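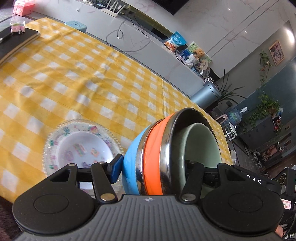 Teaching a robot to clear a table without a robot in the room

The manipulation group at the Ralville lab spent most of last year collecting demonstrations in people's homes. The result, a training method they call Tromis, is now written up, and the group's lead researcher agreed to talk about how it was done and what it does not do yet. The conversation took place in February, in a meeting room next to the lab.

The basic idea is simple. A person holds a gripper in one hand and does a chore with it. A camera on the gripper records what the fingers see, and a policy is later trained on the recordings and run on an arm with the same kind of gripper.

"The tool has been around in different forms for a while," the researcher said. "We didn't invent that part. Our question was what you should record with it. If you can afford a certain number of demonstrations, do you want many of the same task in one place, or a few each in many places?"

The group collected 3000 demonstrations for the main experiment. All of them involved tableware: bowls, plates and cups that had to be picked up, turned over or moved. Half of the training runs used recordings from the lab kitchen only. The other half used recordings from homes, with whatever was on the table left where it was.

"We asked people not to tidy up," the researcher said. "At the start they tidied anyway. They would put a bowl in the middle of a bare table and pick it up very neatly. We had to go back and say, please have dinner first, then do it."

The home recordings look worse by any ordinary measure. The lighting changes from one to the next, patterned tablecloths wrinkle, and the background is full of furniture and plants. The people holding the gripper had only a short training session, so they fumble. In the lab set, almost every grasp is clean on the first attempt.

When the policies were tested in a kitchen that neither had seen, the one trained on home data did better. The researcher was careful about how much better. The gap was large for bowls, small for plates and hard to see for cups.

"Cups are easy for everybody," the researcher said. "You close on the sides and lift. A bowl has a rim, and you have to choose whether to put one finger inside and one outside, or go around the whole thing, which most grippers can't do because it's too wide. Then if it's tipped over, the rim is somewhere else. The home data had a lot of tipped bowls in it. The lab data had hardly any, for the simple reason that we never thought to tip them."

Shiny metal was a particular problem. A polished rim reflects the window, the ceiling light and the gripper itself, and early versions of the policy would reach for the reflection. Adding more steel bowls to the training set helped. Changing the network did not, though the group spent two months on that first.

"I would like those two months back," the researcher said.

Tromis itself is the second half of the work. It is a way of choosing which demonstrations to keep. The program looks at the last moments before the fingers close and groups recordings by how the fingertips approach the object. It then drops recordings from the groups that are already crowded. From the original 3000, the group cut the set down to 1000 and trained again.

The smaller set gave about the same results on bowls and slightly worse results on plates. Training took much less time. The researcher thinks the plate result comes from flat objects needing more examples of the very last part of the motion, where a finger has to get under the edge, but the group has not tested this.

"Somebody will ask why we didn't just keep everything," the researcher said. "If you have the computing time, keep everything. We share our machines with 3 other groups. For us it matters."

One surprise was how much the fingertips mattered. The soft tips wear down, and a worn tip slides on a rim where a new one holds. Because the person feels the slip and corrects for it, the recording shows a small extra squeeze or a twist. The policy learns the twist too, and then does it with new tips that don't need it. The group now replaces the tips on a fixed schedule and writes down the change in the session log.

They compared two suppliers for the linkage parts, Bhattacharjee and Vikard. The Vikard pivots had less play when new. The Bhattacharjee ones were easier to take apart and clean, and the group ended up using those for all home sessions. Food gets into the joints. The researcher said rice was the worst.

Asked what the method can't handle, the researcher started with anything that needs two hands. The recordings are all single-handed, and people naturally use the other hand to steady things. Participants were told to keep it off the table, which made some chores slower and a few impossible. Stacked bowls that stick together were left out of the study for that reason. Full bowls were left out as well.

Force is the other gap. The gripper records its position and how far the fingers are open, but not how hard they press. For dishes this is mostly fine. For a paper cup or a ripe tomato it would not be.

The group has also had questions about privacy, since a camera in a home sees more than the table. Participants can review a session before it is handed in and delete any part of it. Deleted parts are not kept anywhere. The researcher said most people delete something, usually a stretch where a family member walked past.

The next round of recording will add sinks and dish racks. Wet dishes are slippery, and the camera housing will need a better seal before it goes near a faucet. A first version of the seal leaked at the cable. A second one is being tested now.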